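HOME FURNISHINGS AND SMALL FITTINGS
Unit 14: Corner shelves for wet rooms
Handout, revised 2019-05-07

Read this before the workshop session. The part on fixing will be needed again in Unit 15, so keep the sheet.

1. What a corner shelf has to do

A corner shelf uses a part of the room that is otherwise wasted. In a shower or over a sink it usually holds bottles, soap and a sponge. The load is small, but it is put on and taken off many times a day, often with one hand, and it tends to land near the front edge. That edge is the farthest point from the wall fixings, so a shelf that feels firm at the back can still tip at the front.

The plan shape is nearly always a quarter circle: two straight sides meeting at a right angle, and a curve across the front. A square shelf of the same depth holds more, but its outer corner sticks out at elbow height.

2. Drainage

Water that stays on a shelf leaves scale and soap film. Makers deal with it in three ways: holes, slots, or wires with open space between them. Wire drains fastest, but small bottles lean on it. Round holes look neat and clog first. Slots are the usual middle choice.

On a fan-shaped shelf the slots can follow the front curve, so that each one is an arc with the same center. The arcs get shorter toward the point. The metal shelf used in this unit is dark gray and has four rows of arcs, and the rows nearest the point are broken into short dashes. Uncut metal between the dashes ties the plate together where it is narrowest. Compare this with the Pruresov sheet from April, where the slots all run straight.

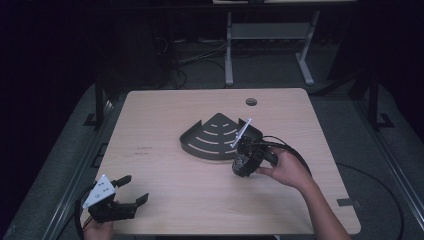
3. The rim

A raised rim along the back keeps things from sliding against the wall and makes the plate stiffer. Press lightly on a flat plate and then on a rimmed one of the same thickness, and the difference is easy to feel. Note in your workbook where the rim ends on each sample. Some stop short of the front, some carry on around it.

4. Fixing

Adhesive pads: no drilling, but the tile must be clean and smooth. Leave the pad overnight before loading it.

Screws: the strongest choice in sound tile. Mark both holes with the shelf held level — one hole marked by eye will be off.

Tension pole: good for rented rooms. Check the pole again after a week.

For the exercise, assume a Drollholm shelf measuring 245 mm along each straight side, fixed with 2 screws. The front edge is a quarter circle centered on the back corner. Find its length, and then the area of the plate before any slots are cut.

5. For next time

Bring a ruler, a soft pencil and one shelf or soap dish from home, washed and dry. Read the Ostrowski chapter on coatings, up to the table of finishes. The Tradwood samples are in the cabinet and must not leave the room.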